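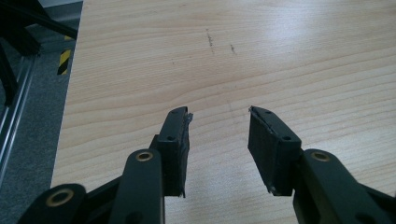 Fig. 1. Table top, left edge, grain running nearly straight at the top and curving lower down.

Shared Table Project - Group 4 report
Harish Tomar, Judit Virág, Yogesh Negi

1. What we were asked to do
Pick one piece of furniture in the Kiltamdale study room, look at how it's used and how it's holding up, suggest changes. We picked the light wood table by the window. Everyone uses it, and everyone complains about it.

2. Method
Watched the table over two weeks in December, mostly lunchtime. Short survey, 40 handed out, 31 came back. Also did a surface check - ran a hand over the top, wiped it down, put drops of water on a corner and left them for 47 minutes. Pramila Nigam (supervisor) okayed the water test first.

3. The surface
Pale beige colour, fine brown grain. Grain is tight in some parts and opens out into long curved bands in others, see Fig. 1. We wanted to know if people cared what the top looked like and they do, more than we expected. "Warm" came up a lot in the survey. "Better than the grey ones" too.
Water drops left a faint ring which was gone by next morning. Yogesh thinks the finish is an oil, Judit thinks varnish. Couldn't settle it, the supplier (Sosa) didn't write back in time.

4. The edges
Straight edge, no complaints about the line of it, but people lean on it with there forearms and it gets uncomfortable after an hour or so. Most common comment in the whole survey. A small round-over would help. We priced this with the workshop and it fits in the $200 budget, sanding and refinishing included.

5. Use
Laptops mainly. Then food. Group work only happens when the other tables are full. Bags go on the floor and get kicked. Against the dark floor a black bag is hard to see - two people said they'd tripped.

6. Recommendations
- round over the long edges
- hooks underneath for bags
- coasters, cheap ones
- keep the wood top, don't cover it with a mat or laminate

7. Problems with our work
Survey was only people already sitting in the room so it leaves out anyone who avoids it. Water test was one corner, one time. Should of done coffee as well. Section 5 is from Harish's notes only, Judit was away the second week.

8. Thanks
Saulius Kalniņš in the workshop for the edge samples and the loan of the square.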